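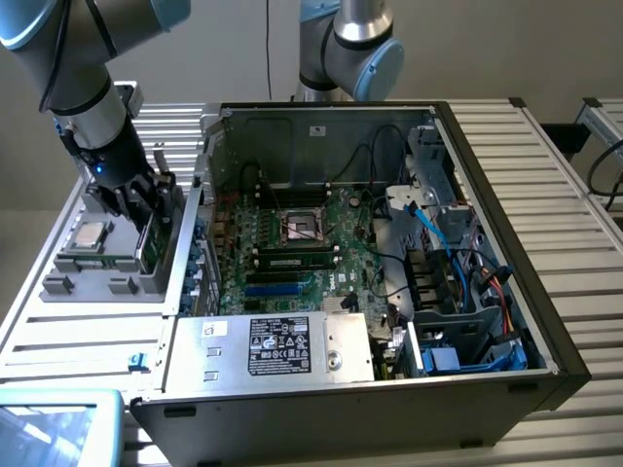

Issue 9, page 196

Home | Galleries | Back Issues | Contact

Inside the Box: A Desktop Opened Up

Welcome back to the Plavora gallery, and thank you for all the kind notes since the May issue! We do love a good old desktop tower, and this one is a Dell, going by the lettering on the board — lying on its side with the panel off, which is the way we like to work too.

The processor and a stick of memory are waiting on the gray tray, and the socket is open with its levers in plain view. Two more memory modules are already in their slots, and if you follow the blue SATA cable up you'll come to the drive carrier. We could look at that big green motherboard all afternoon (and we have spent longer on less).

95 shares | 9 comments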